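두 팔 셀을 돌보는 한 달

지난번 글에서 댓글로 케이블 이야기를 더 써 달라고 하신 분이 있어서, 이번에는 케이블부터 쓰겠습니다. 그런데 쓰다 보니 케이블만 따로 쓰기가 어려웠습니다. 케이블을 만지면 손목을 다시 보게 되고, 손목을 보면 그리퍼를 다시 보게 되고, 마지막에는 매트 위치까지 다시 재게 됩니다. 그래서 3월에 제가 이 셀에서 한 일을 거의 다 적었습니다. 글이 깁니다. 한국어가 이상한 곳이 있으면 알려 주세요. 지난번에 "조이다"와 "쪼이다"의 차이를 가르쳐 주신 분께 감사드립니다.

처음 오신 분을 위해서 조금만 설명하면, 저는 프렐로브(Prellov)라는 작은 회사에서 로봇 셀의 정비를 맡고 있습니다. 작업대 하나에 팔이 두 개 있고, 작업대 위에는 부엌 물건이 놓여 있습니다. 냄비, 접시, 컵 같은 것입니다. 프로그램을 만드는 사람은 따로 있고, 저는 기계가 어제와 같은 기계인지 확인하는 사람입니다. 사무실에서는 이 셀을 "플러게이트(Flirgate)"라고 부릅니다. 왜 이 이름인지는 제가 입사하기 전의 일이라서 모릅니다.

케이블

팔에서 제일 자주 문제가 되는 것은 모터도 아니고 감속기도 아니고, 손목 옆으로 지나가는 그리퍼 케이블입니다. 이 케이블은 팔 바깥으로 나와 있습니다. 손목이 돌 때마다 같이 돌고, 어떤 자세에서는 당겨지고 어떤 자세에서는 남아서 고리 모양이 됩니다. 고리가 너무 작으면 커넥터 쪽이 당겨집니다. 고리가 너무 크면 팔이 내려갈 때 물건에 걸립니다. 저는 처음에 고리를 작게 만드는 것을 좋아했습니다. 보기에 깨끗하기 때문입니다. 그런데 손목을 끝까지 돌려 보니까 커넥터가 조금 기울어졌습니다. 그때부터는 보기에 좋은 것을 포기했습니다.

지금 하는 방법은 이렇습니다. 먼저 팔을 느린 속도로 두고, 손목 축을 한쪽 끝까지 돌립니다. 그 자세에서 케이블을 손가락으로 살짝 눌러 봅니다. 눌러서 조금 들어가면 괜찮고, 줄처럼 단단하면 길이를 더 줘야 합니다. 다음에 반대쪽 끝까지 돌려서 같은 것을 봅니다. 그리고 팔꿈치를 제일 많이 접은 자세와 제일 많이 편 자세에서 한 번씩 더 봅니다. 고정하는 끈은 네 자세를 다 본 다음에 조입니다. 먼저 조이고 나중에 확인하면 다시 잘라야 합니다. 저는 끈을 많이 버렸습니다.

끈은 플라스틱 타이를 쓰지 않고 벨크로를 씁니다. 플라스틱 타이는 세게 조이면 케이블 겉이 눌리고, 자른 끝이 날카로워서 손등을 긁습니다. 벨크로는 시간이 지나면 조금씩 미끄러지는데, 그것은 표시를 해 두면 알 수 있습니다. 저는 은색 펜으로 케이블과 팔 양쪽에 짧은 선을 그립니다. 선이 어긋나면 미끄러진 것입니다.

케이블은 소일루(Soylu)에서 나온 유연형으로 바꿨습니다. 전에 쓰던 것은 굵고 뻣뻣해서, 손목이 돌다가 케이블 때문에 원래 자리로 조금 밀리는 느낌이 있었습니다. 느낌이라고 쓰는 것은 제가 숫자로 재지 못했기 때문입니다. 바꾼 뒤에 프로그램을 맡은 동료가 "팔이 부드러워졌다"고 했습니다. 저는 케이블을 바꿨다는 말을 아직 안 했을 때였습니다. 그래서 기분이 좋았습니다.

손목과 그리퍼

그리퍼는 손가락이 두 개인 보통 모양입니다. 3월에 한 일 중에서 시간이 제일 많이 든 것은 손가락의 평행을 맞추는 일이었습니다. 손가락을 닫았을 때 끝이 먼저 닿고 안쪽에 틈이 생기면, 접시처럼 얇은 물건을 잡을 때 접시가 조금씩 돌아갑니다. 반대로 안쪽이 먼저 닿으면 끝에 힘이 없어서 물건이 빠집니다.

확인할 때는 얇은 종이를 씁니다. 종이를 손가락 사이에 넣고 닫은 다음, 끝 쪽과 안쪽에서 각각 당겨 봅니다. 두 곳에서 비슷한 힘으로 버텨야 합니다. 틈 게이지를 쓰는 것이 더 정확하다고 하는데, 저는 종이가 손에 익었습니다. 영수증 종이가 좋습니다. 복사 용지는 조금 두껍습니다.

손가락 나사는 풀 때보다 조일 때 조심해야 합니다. 한쪽을 먼저 끝까지 조이면 손가락이 따라서 돌아갑니다. 두 나사를 번갈아서 조금씩 조이고, 마지막에 토크 드라이버로 한 번씩 돌립니다. 나사 고정제는 파란색을 아주 조금만 바릅니다. 저는 처음에 많이 발라서, 다음에 풀 때 나사 머리를 망가뜨렸습니다. 그 나사를 빼는 데 오후를 다 썼습니다.

그리퍼는 개폐 500번마다 한 번씩 종이로 확인하고, 3000번이 되면 손가락을 떼어 내서 안쪽까지 닦습니다. 횟수는 드리모들리(Drimodley)에서 자동으로 세어 줍니다. 드리모들리는 우리 팀이 쓰는 정비 기록 프로그램인데, 한국어 메뉴가 조금 어색해서 외국인인 제가 읽어도 웃을 때가 있습니다. 예를 들면 "팔이 쉬고 계십니다"라고 나옵니다. 로봇에게 높임말을 씁니다.

닦을 때는 마른 천으로 먼저 먼지를 빼고, 알코올은 천에 묻혀서 씁니다. 그리퍼에 직접 뿌리면 안 됩니다. 틈으로 들어가서 윤활유를 녹일 수 있습니다. 이 이야기는 설명서에도 나오는데, 설명서의 뒤쪽에 있어서 저는 늦게 읽었습니다.
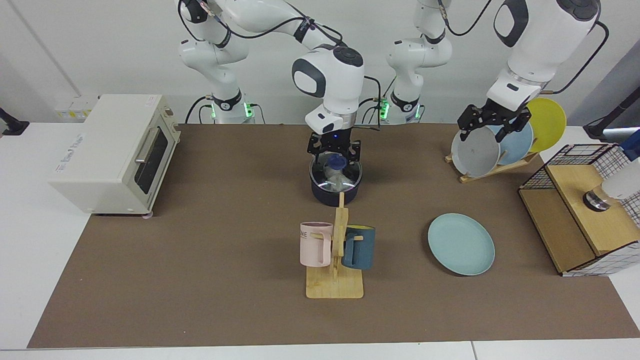 매트는 눈으로만 보면 안 움직이는 것 같지만 조금씩 움직입니다. 팔이 물건을 누르거나 사람이 물건을 다시 놓으면서 손으로 짚으면 매트가 밀립니다. 매트가 밀리면 그 위에 있는 것이 모두 같이 밀리기 때문에, 매트만 보고는 알 수 없습니다. 그래서 매트 바깥, 흰 상판에 연필로 작은 모서리 표시를 해 두었습니다. 테이프로 표시하면 테이프의 두께만큼 매트가 들릴 수 있어서 연필이 낫습니다. 단점은 누가 상판을 열심히 닦으면 없어진다는 것입니다. 이번 달에도 한 번 없어졌습니다.

연필 표시가 없어졌을 때는 자로 다시 잽니다. 상판이 두 장이라서 그 사이에 이음매가 있는데, 저는 이 이음매를 기준선으로 씁니다. 이음매에서 처음 재는 점까지가 109밀리미터입니다. 이 숫자는 이제 외우고 있습니다. 이음매에는 높이 차이도 있을 수 있어서, 손톱으로 한 번 긁어 봅니다. 손톱이 걸리면 작업대 다리의 높이를 조절해야 합니다. 겨울에서 봄으로 넘어갈 때 걸린 적이 있습니다. 날씨 때문인지 바닥 때문인지는 모르겠습니다.

팔 이름과 방향

이것은 작은 이야기지만 새로 온 사람이 꼭 한 번은 틀립니다. 우리는 로봇의 기준으로 왼팔과 오른팔을 말합니다. 작업대 앞에 서서 팔을 마주 보면 오른팔이 내 왼쪽에 있습니다. 저도 첫 주에 반대쪽 팔의 브레이크를 풀 뻔했습니다. 제 모국어에서도 똑같이 헷갈리니까 언어 문제는 아닙니다.

그 뒤로 저는 기록에 "왼쪽"이라고만 쓰지 않고 "로봇 왼팔"이라고 씁니다. 네 글자가 됩니다. 전화로 이야기할 때는 더 어렵습니다. 한번은 동료가 전화로 "왼쪽 팔이 이상해요"라고 해서, 제가 "누구의 왼쪽입니까?"라고 물었습니다. 동료가 한참 웃었습니다. 저는 진지하게 물어본 것이었습니다.

받침의 불을 보는 습관도 좋습니다. 팔의 아래쪽 검은 관절 옆에 작은 초록색 불이 있는데, 저는 작업을 시작하기 전에 양쪽 팔의 불을 다 보고 지나갑니다. 물론 불만 믿으면 안 됩니다. 손을 넣기 전에는 비상 정지를 누르고, 화면에서도 상태를 확인합니다. 이 순서는 바꾸지 않습니다. 바쁠 때도 바꾸지 않습니다.

물건들도 정비 대상입니다

로봇만 돌보면 된다고 생각하기 쉬운데, 물건도 돌봐야 합니다. 나무 접시꽂이는 홈이 닳습니다. 접시를 여러 번 넣고 빼면 홈의 모서리가 둥글어지고, 그러면 접시의 기울기가 전보다 커집니다. 프로그램을 만든 사람은 처음의 기울기를 기억하고 있고, 접시꽂이는 지금의 기울기를 가지고 있습니다. 그래서 싸움이 납니다. 기계와 사람 사이가 아니고 저와 동료 사이에 납니다.

접시를 꽂은 다음에 각도기로 재면 67도가 우리 기준입니다. 이것보다 많이 누우면 접시꽂이를 새것으로 바꿉니다. 사포로 홈을 고쳐 보려고 한 적도 있는데, 더 넓어지기만 했습니다. 나무를 만지는 일은 제가 잘하는 일이 아닙니다.

컵걸이는 가벼워서 잘 밀립니다. 바닥에 얇은 미끄럼 방지 패드를 붙였는데, 패드를 붙이니까 키가 조금 커졌습니다. 아주 조금이지만 손잡이를 못에 걸 때는 차이가 납니다. 그래서 걸이의 높이를 다시 재서 기록에 넣었습니다. 작은 것을 고치면 꼭 다른 숫자를 하나 고쳐야 합니다. 저는 이것이 정비에서 제일 귀찮고, 그런데 제일 재미있는 부분이라고 생각합니다.

냄비는 조금 다릅니다. 냄비는 닳지 않지만, 그리퍼가 안으로 내려가야 해서 손가락과 테두리 사이의 여유를 봐야 합니다. 손가락을 최대로 벌린 채로 천천히 내려 보고, 손목이 테두리에 가까워지는 자세를 찾습니다. 이때 아까 쓴 케이블 고리가 또 나옵니다. 고리가 아래쪽으로 처지면 손가락보다 케이블이 먼저 테두리에 닿습니다. 그래서 냄비 작업을 하는 날에는 고리를 손목 위쪽으로 보내고 벨크로를 하나 더 감습니다.

비닐처럼 구겨지는 것도 까다롭습니다. 잡을 때마다 모양이 달라지니까 기준으로 쓸 수가 없습니다. 그리퍼를 점검할 때는 이런 것을 치우고 딱딱한 물건으로만 합니다. 그래야 문제가 생겼을 때 손가락의 문제인지 물건의 문제인지 나눌 수 있습니다.

하루의 순서

아침에 출근하면 저는 커피를 만들기 전에 셀부터 봅니다. 커피를 먼저 만들면 컵을 들고 작업대 옆에 서게 되고, 그것은 하면 안 되는 일입니다. 순서는 케이블의 은색 선, 손가락 종이 확인, 매트 모서리, 물건의 자리입니다. 그다음에 팔을 느린 속도로 한 바퀴 움직이면서 소리를 듣습니다.

소리를 말로 쓰는 것은 어렵습니다. 한국어에는 소리를 표현하는 말이 정말 많아서 부럽습니다. 동료는 "사각사각"과 "서걱서걱"이 다르다고 합니다. 저는 아직 귀로 구별하지 못합니다. 그래서 기록에는 "어제와 같음" 또는 "어제와 다름"이라고 쓰고, 다르면 녹음을 붙입니다. 이번 달에 "다름"은 한 번이었고, 원인은 작업대 아래에 떨어져서 떨리고 있던 와셔였습니다. 로봇에서 나온 와셔인지 확인하느라 나사를 전부 다시 봤습니다. 로봇의 것이 아니었습니다. 어디서 왔는지 지금도 모릅니다. 와셔는 제 서랍에 있습니다.

퇴근 전에는 팔을 쉬는 자세로 보내고, 그리퍼는 조금 벌려 둡니다. 닫아 두면 손가락의 고무가 밤새 눌립니다. 아침에 붙어 있는 것을 떼어 낼 때 나는 소리가 저는 싫습니다.

다음 달에 할 일은 로봇 왼팔의 케이블을 한 번 더 교체하는 것과, 벽 쪽에 있는 전원선을 정리하는 것입니다. 전원선은 제가 계속 미루고 있습니다. 소일루에 주문한 케이블이 아직 안 와서 날짜는 못 정했습니다. 오면 커넥터 쪽을 자세히 쓰겠습니다. 혹시 유연형 케이블의 커넥터 뒤에 수축 튜브를 두 겹으로 쓰시는 분이 있으면, 한 겹과 무엇이 다른지 댓글로 알려 주시면 좋겠습니다.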